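Rain Season on Two Wheels – Gallery

Posted August 7, 2019

I spent most of the rainy months in a town where nearly everyone gets around by scooter or small motorcycle. The rented room was on a side road with parking along both edges, and the evenings were when it got busy. People came home from work, moved their bikes in or out, and went off again to eat. I walked the same stretch most nights after dinner.

The bikes there are small and get used hard. My landlord had put 3,000 kilometers on his since April, nearly all of it between the house and the market. He kept a rag under the seat and wiped the saddle down every time, even when it was still raining. The shop on the corner, Trinar, sold ponchos, mirrors and brake levers, and fixed flats on the sidewalk until late.

Parking is its own skill. The bikes go in tight and at an angle, and getting one out usually means shifting the one next to it first. With the steering lock on, you lift the back end and walk it over a little at a time. Regulars leave theirs unlocked for that reason. I was slow at it for 2 weeks and then it got easier.

Wet nights are harder. Painted lines get slick, and headlights coming toward you show up twice – once on the bike and once on the road. I was told to keep my speed under 20 on the side road and to use the back brake more than the front. I bought a light-colored rain jacket from Luder after the first week so that drivers could see me.

Two prints from this set are going up at the Baldursdóttir reading room, and the rest will stay on this page. Click for the larger size. Comments are open.

Side road after dark. A white scooter and a dark motorcycle parked close together, with lights farther up the road.
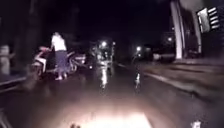

Vibeke Eyvindsson
The rag under the seat is a good habit. I keep two, one for the saddle and one for the mirrors, and swap them out when they start to smell. On the brakes I'd say use both, gently, and do it early. Back brake alone on a wet road will slide you sideways if you grab it.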